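Flesta Steamer Study: Frequently Asked Questions

Last updated Thursday, December 14, 2023

What is the study about?

Flesta is a method for teaching a two-armed robot kitchen jobs from a small number of human demonstrations. The job covered on this page is moving steamed buns between a steamer pot and a plate.

How many demonstrations did you use?

We recorded 900 and kept 800. The rest were dropped for dropped buns, stalled arms or missing video. All of them were collected in April at our Dunum lab.

Which cameras does the policy use?

It takes one overhead view and a view from each wrist. The wrist view matters most near the plate, where it shows the gap between the fingers and the surface under them.

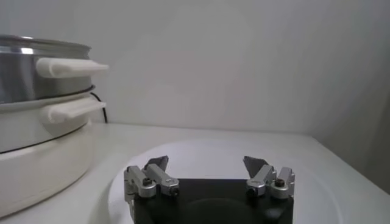

Why buns?

They are soft, they vary in shape, and they mark easily if squeezed. A rigid block hides grip errors that a bun shows right away. Buns on the perforated tray also sit below the steel rim, so the gripper has to come in from above and avoid the wall of the pot.

Does the method plan each grasp separately?

No. The policy outputs short chunks of arm motion and updates them as new images come in. There is no separate grasp planner and no model of the bun.

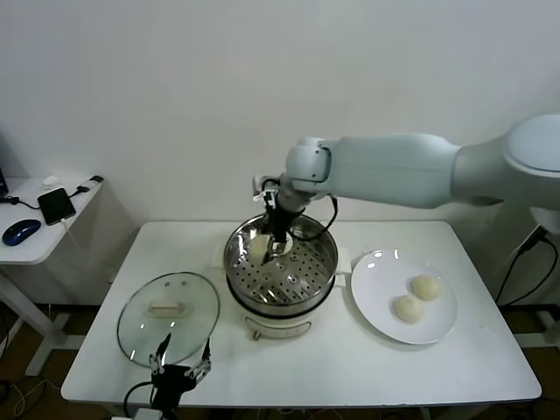

We tried adding a planner from the Mkhize toolkit early on. It helped with the first bun and hurt with later ones, so we took it out.

How well does it work?

The full job succeeded in 72 percent of test runs. A run counts only if every bun is moved without a drop. The Drakov baseline, trained on the same data, did worse on the last bun in the pot.

Does the starting layout change between runs?

Yes. We move the buns on the tray and shift the plate a little. The lid stays off to the left of the cooker, and lid removal is not scored. 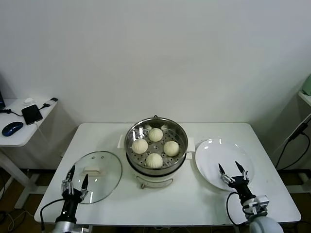 Can I get the data?

Write to Joaquín Maldonado through the project contact form. Requests are usually answered within 5 working days. Trained weights are not available yet.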